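Catégorie : Jeux de données / Préparation de commandes / Manipulation
Rechercher dans les fiches… OK

# Jerkon-Sachets — fiche de données

Version du 26 décembre 2018

## Objet

Jerkon-Sachets regroupe des démonstrations de prise et de dépose d'articles alimentaires souples, réalisées par les préparateurs de l'entrepôt de Flellbridge. Le jeu sert à entraîner et à évaluer la cellule automatique Kidley, installée en bout de la ligne de colisage des petits formats. Il est accompagné d'un volet d'observation du travail, recueilli auprès des mêmes préparateurs avant et après la mise en service de la cellule.

Les deux volets sont distribués ensemble. Les résultats de prise se lisent mal sans connaître la répartition des tâches entre la cellule et le poste manuel, et cette répartition a changé en cours de collecte.

## Contenu

- `demos/` : 2 000 démonstrations, une par sous-dossier
- `articles/` : 300 références, avec type d'emballage, masse nominale et fragilité déclarée
- `postes/` : relevés d'activité par poste et par tranche horaire
- `entretiens/` : 40 entretiens transcrits et pseudonymisés
- `outils/` : scripts de lecture et de conversion

Chaque démonstration contient le flux de la caméra embarquée, l'ouverture des mâchoires, la pose de l'outil et une étiquette de résultat (`pris`, `glisse`, `ecrase`, `abandon`). L'étiquette est saisie par l'opérateur en fin de geste, puis relue par une seconde personne. En cas de désaccord, les deux valeurs sont conservées dans `resultat_a` et `resultat_b`.

## Situation avant la cellule

Avant août, la ligne des petits formats était entièrement manuelle. Un préparateur prélevait les articles dans des bacs mélangés, les posait dans le carton client et validait au lecteur. La cadence demandée était de 1 000 articles par équipe et par poste. Les relevés montrent des écarts importants selon la composition des bacs : les boîtes rigides passent vite, les sachets gonflés obligent à reprendre la prise ou à réorganiser le carton.

Les entretiens de cette période mentionnent surtout la fatigue du poignet, le bruit des convoyeurs et la rotation trop lente entre postes. La question de l'emploi y apparaît peu.

## Situation après la mise en service

La cellule Kidley traite les références rigides et une partie des sachets. Le poste manuel conserve les articles refusés par la cellule, les bacs mal remplis et les commandes urgentes. Trois effets ressortent des relevés :

1. Le volume manuel baisse, mais la part d'articles difficiles y augmente. L'ancienne cadence n'a donc plus de sens sur ce poste. Elle a été retirée de l'affichage à la demande des préparateurs.
2. Une tâche nouvelle apparaît, la surveillance de la cellule. Elle comprend l'acquittement des défauts, le dégagement des sachets coincés et le nettoyage des patins. Elle n'était pas prévue dans la fiche de poste et a été ajoutée après deux mois.
3. Les préparateurs expérimentés passent une partie de leur temps à produire des démonstrations. Ce temps est compté comme du temps de production — le code d'activité est `DEMO` dans `postes/`.

Les entretiens postérieurs sont partagés. Plusieurs préparateurs apprécient la baisse des gestes répétitifs. D'autres décrivent un travail plus haché, avec des interruptions fréquentes et moins d'échanges entre collègues. Deux personnes ont refusé que leurs gestes soient enregistrés ; elles ont gardé leur poste et aucune donnée ne les concerne.

## Protocole de collecte

Les articles sont disposés sans ordre imposé. L'opérateur choisit lui-même l'article et l'angle d'approche. Aucune trajectoire n'est suggérée. Consigne unique : saisir comme on le ferait à la main pour un client, sans chercher à aller vite.

Le script Yin découpe les enregistrements au repos de l'outil et rejette les séquences dont la pose est perdue. Les rejets sont listés dans `outils/rejets.csv` avec leur motif.

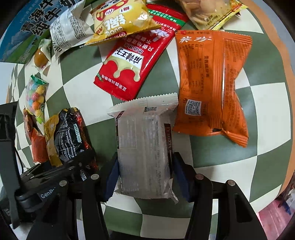
Les prises sur emballage souple constituent la partie la plus délicate du jeu, et celle pour laquelle l'expérience des préparateurs pèse le plus. Le point de contact, l'écartement et l'inclinaison des patins sont laissés à leur appréciation. Sur un sachet blanc et argenté tenu par les côtés, avec la soudure dentelée du haut qui dépasse des mâchoires, les deux patins bleu foncé n'ont pas la même orientation : le gauche est incliné vers l'intérieur, le droit plus vertical. Cette dissymétrie doit rester dans les données ; ne pas la corriger au prétraitement. Le voisinage compte aussi : un sachet orange en forme de coussin à droite, un sachet rouge posé en biais plus haut à gauche, une brique de lait 青海牛奶 debout en retrait. Le champ `voisins` recense les articles proches au moment du contact, quel que soit leur emballage.

## Champs principaux

`id_demo` : identifiant de la démonstration
`id_article` : clé vers `articles/`
`ouverture` : écartement des mâchoires, en millimètres
`pose` : position et orientation de l'outil, repère de départ
`voisins` : liste d'articles, peut être vide
`experience` : ancienneté de l'opérateur, par tranche
`code_activite` : `PREP`, `SURV` ou `DEMO`

L'ancienneté est donnée par tranche pour limiter les réidentifications. Ne pas croiser `experience` avec les horaires de `postes/` : sur les équipes de nuit, les effectifs sont trop faibles.

## Limites connues

- Les articles transparents sont sous-représentés par rapport au flux réel.
- Les textes d'emballage ne sont pas transcrits de façon systématique. Les références en caractères chinois portent un nom translittéré dans `articles/`, parfois incohérent d'un lot à l'autre.
- Les étiquettes `glisse` et `ecrase` se recouvrent sur les sachets très gonflés.
- Aucune mesure d'effort aux mâchoires. Une version ultérieure pourrait en comporter — le câblage reste à valider.
- Le volet entretiens ne couvre qu'un seul site.

## Usages exclus

Les démonstrations ne doivent pas servir à évaluer, classer ou rémunérer les opérateurs. Cette clause figure dans l'accord de site et s'applique à toute copie, y compris partielle. Le calcul d'une cadence individuelle à partir des horodatages est exclu au même titre ; ceux-ci ont été décalés aléatoirement dans la version distribuée.

## Lecture rapide

 python outils/lire.py --demo 0012 --sans-video
 python outils/stats.py --par code_activite

Le second script agrège par équipe. L'option `--par operateur` a été supprimée.

## Retrait

Un préparateur peut demander le retrait de ses séquences à tout moment, sans motif. Les identifiants retirés sont publiés dans `RETRAITS.txt`. Les utilisateurs du jeu sont tenus de supprimer les dossiers correspondants à chaque mise à jour.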